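Notes on collecting: the yellow stand

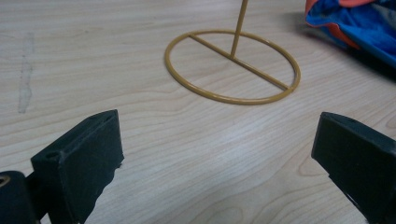 Pondlow, November

I've been recording examples for the Sindov set with the hand-held gripper, and the yellow wire stand is the object I keep coming back to. The total stands at 2899 recordings across all objects. The stand accounts for 185 of them and I want more.

Thin wire is hard. The base is just a ring with a bar across it and a rod going up from the bar, so there isn't much for the fingers to close on. I do two kinds of approach. One goes for the rod, low down, and lifts straight up. The other takes the near side of the ring and drags the stand toward me. I label them separately, and I wish I had done that from the start.

I start every recording with the fingers wide open and some bare table between them and the stand. In my first batch I began too close, and the model trained on it only seemed to know the last part of the reach. Gough had the same problem with their mugs.

The blond table stays. Yellow on pale wood is low contrast, but the tables at Ultholm are pale too, and that's where this will get tested. Between recordings I turn the stand a bit so the crossbar points somewhere new. I also leave cloth and other things lying on the table and move them every so often.

A session is 60 recordings, with 2 breaks. After that my wrist gets tired and the reaches all start to look the same. Next up is the stand lying on its side.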